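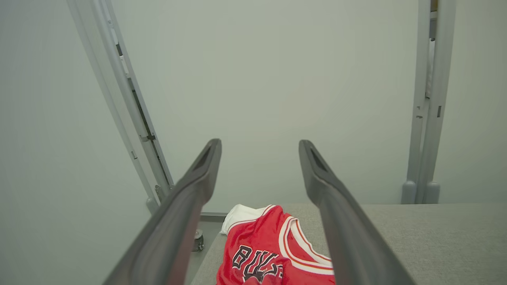
A Bulls jersey waiting its turn on the gray table at the Trundari shop.

Helpers wanted for our two-armed laundry folder

Posted Jan 18, 2019

Hello, neighbors and friends of the shop! If you have ever looked at a heap of clean clothes and wished somebody else would deal with it, you already understand why Yogesh Rana and I have spent so many evenings on a pair of robot arms in the back half of Trundari. We call the build Gorka (long story, ask Yogesh, bring a snack). It is a hobby project and always will be, but it has grown past what a couple of people can manage after supper, and so we are looking for company.

We need two kinds of people, and you are welcome to be both.

Drivers

A driver moves the arms by hand controls and shows Gorka how a piece of clothing gets picked up, pulled straight and folded. Each go from start to finish is saved, and those saved runs are what the software learns from. We have 147 good ones and would love to reach 2000 before the open house in April, which is ambitious, I know! Stretchy things, slippery things and anything with sleeves are where we need the most practice. You don't need any background at all. Bimla Sisodia had never touched a robot before last fall and she is now the one the rest of us go to when a sleeve won't cooperate.

You should be comfortable sitting for a while, patient with doing the same shirt over and over, and at least 16 years old (under 18, please have a parent come along the first time). Either hand is fine. I'm a lefty myself and got used to the controls in an evening.

Tinkerers

The arms themselves behave pretty well. It's all the bits we've hung on them that want looking after: printed mounts, camera cables, fingertips, the cloth on the table. If you like to print parts, or crimp connectors, or you just own a good set of hex keys and don't mind lending a hand, please come. Someone who can write a little Python would be hugged, if they are the hugging sort.

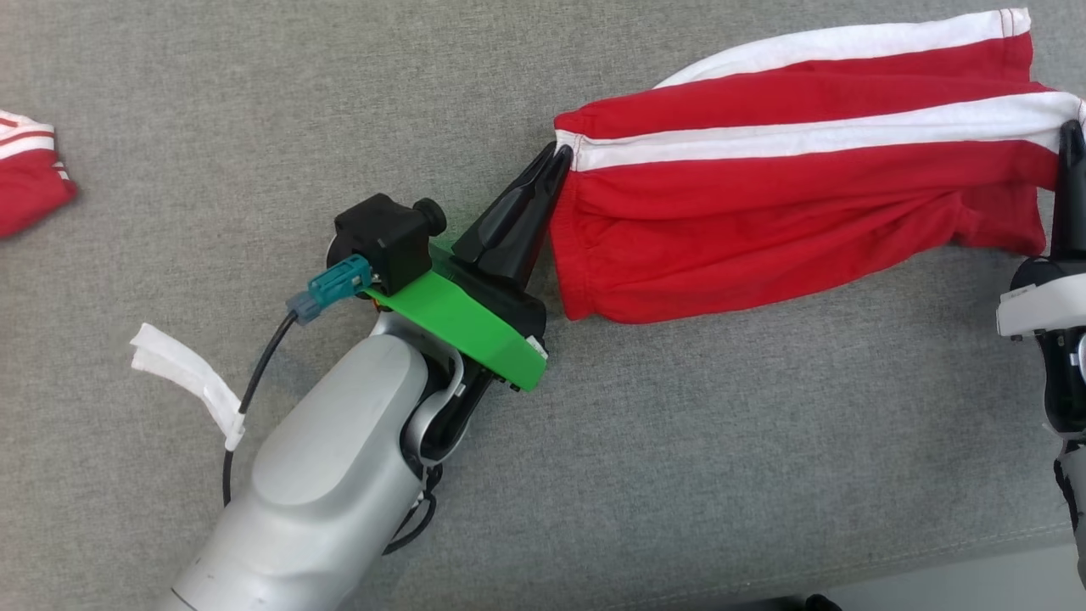 What you get

No pay, I'm sorry to say. Every cent goes into parts. There is tea, there is usually Urmila Pant's lemon cake, and after 2 sessions you get your own key card for the shop and free use of the printers for your own projects. We will also teach you anything we know about the build, at whatever speed suits you, and you can take copies of our part files home.

When and where

Most weekday evenings from six to nine, and some weekend afternoons when enough people want one. Come once a month or come all the time. Trundari is upstairs from the old Fodor print works, bench room 106. The stairs are steep, so write ahead if you'd like to use the freight elevator and one of us will meet you at the loading door.

Clothes, too

Even if you can't come, we'd be glad of your castoffs. Sports jerseys, track pants, kids' things, clean please, no pins or sharp buckles. There's a bin by the front door marked GORKA.

How to join

Leave a note for Omprakash Pal at the front desk with your name, which evenings are good and whether you'd rather drive or tinker. "I just want to watch first" is a perfectly good answer. He passes everything on to me and I write back within the week, usually at far too great a length, as you will have guessed by now.

Keith Hoani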